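Althorpe Hall Users Group
Minutes of the February meeting

Held in the small room at Althorpe Hall. The meeting opened at 7:05 p.m. The chair welcomed two new members from the Monday sewing class.

1. Apologies
Received from the Murkville choir and the toddler group.

2. Minutes of the last meeting
Accepted with one correction. Under Parking, "the north gate" should read "the side gate." The bookings secretary will correct the file copy.

3. Matters arising
The loose stair rail has been fixed. The lost property box was emptied after notice was given on the board. One umbrella and a child's coat were claimed and the rest went to the thrift store in Murkville.

The letter to the county about the streetlight at the bottom of the drive has not been answered. The chair will call.

The piano tuner came in January and said the piano should be moved away from the radiator. It has been moved to the stage side of the main room. The dance class asked if it could go back, as it now blocks the mirror. Agreed to leave it where it is until the heating is off for the summer and then look again.

4. Money
The account stands at $618 after the insurance payment. The dance class owes for two evenings and has promised to pay by the end of the month. The hall raised $200 at the soup lunch, less the cost of bread.

There was a long discussion about the hourly rate. Some members felt that regular groups should stay on the old rate for another year. Others pointed out that the heating bill has gone up twice. A vote was taken and the old rate stays until the fall, when it will be looked at again. The rate for private parties goes up from the start of next month. Parties already booked will pay the price they were quoted.

5. Heating
The Sorrentino boiler was serviced. The engineer advised that the timer be replaced and quoted $300 for parts and labor. Approved. Groups are asked not to change the timer settings themselves. The yoga class reported that the main room was still cold at 9 a.m. and asked for the heat to come on earlier. Agreed to try a half hour earlier until the next meeting.

6. Kitchen
Three groups now use the kitchen in the same week and the rules on the door are out of date. The lunch club offered to write a new sheet. Points to be included:

Wash, dry and put away all dishes before leaving.
Do not leave food in the refrigerator without a name and date.
Take trash out to the bins by the side gate.
Bring your own dish towels.

The after-school group asked if it could store a box of cups in the tall cupboard. Agreed, on the bottom shelf only. 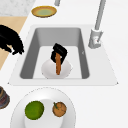
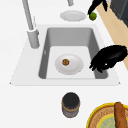
The kitchen sink

Main Room and Grounds

7. Floor
The varnish is worn by the double doors and in front of the stage. Gadeo Flooring has quoted $400 to sand and reseal those two areas. Members asked if the whole floor could be priced as well, so that the two figures can be compared. The bookings secretary will ask. The work would close the room for four days, and the week after Easter was suggested. The badminton group objected to that week, as it has a match at home. No date was set.

8. Chairs
Several of the stacking chairs have split seats. They have been put behind the stage with tape on them and should not be used. The sewing class offered to re-cover the padded ones if the hall buys the fabric. Accepted with thanks. Color to be decided, but not cream.

9. Parking
The side gate was left open twice after evening bookings. The last group out must close it. Drivers are still parking across the ramp during the Saturday market and a larger sign is needed. The art class will paint one.

10. Spring sale
Tables will be set out from 8 a.m. and doors open at 10. Books, plants and cakes as last year. No electrical goods. The choir will sing at noon if enough of them are free. Posters to go up in Murkville two weeks ahead, including the library and both bakeries. The lunch club will run the coffee table and keep a separate cash box.

11. Any other business
The key safe code will change at the end of the month. Group leaders will be told by phone and should not write it on the notice board.

A member asked whether dogs are allowed in the hall. Assistance dogs only, as before.

The clock in the entry is slow again. New battery needed.

12. Next meeting
First Monday of next month, 7 p.m., small room. Items for the agenda to the bookings secretary a week before.

The meeting closed at 8:40 p.m.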